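Storing trays and mixing bowls when the only table is in the bedroom?

Retno Pangaribuan
Posted 27 March 2023

Hello all! I moved into a one-room place in Karnbridge and my kitchen is really just a counter with a sink, so the dark wooden table by my bed has become the spot where all the serving things pile up. I have white trays with rounded corners (my aunt gave them to me and I do love them) and some big steel bowls, and I would like to get to a point where I can eat at that table again. Do I stack the trays flat, or stand them on edge? I worry about the rims chipping.

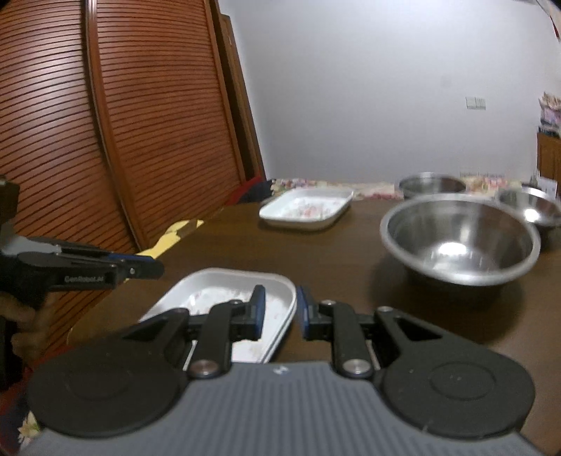 Hidayat: Flat is fine, I've kept mine that way for years. Put a dish towel between each one and don't go too high. Standing them up looks nice in magazines but mine kept sliding over.

Otirora
Hi Retno, and welcome! I lived in a room like that for a good long while, so I feel for you. I agree on the dish towels, though I'd use thin ones, as the thick ones make a wobbly stack.

For the bowls, let them sit inside each other, smallest on top, and treat the whole nest as one thing you pick up and put away. Dry them well first - a little water caught between two steel bowls leaves spots, and sometimes they stick together and you have to wiggle them apart.

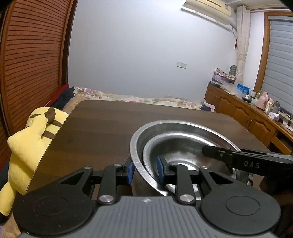 Then find the nest a home that isn't the table, even if it's a low shelf or the bottom of a closet with a clean cloth thrown over it. I bought a narrow shelf from Stistilwood for 54 dollars and it took everything, trays included. Measure your widest bowl across the rim before you buy, though. I didn't, and I had to move a shelf board up one notch that same evening.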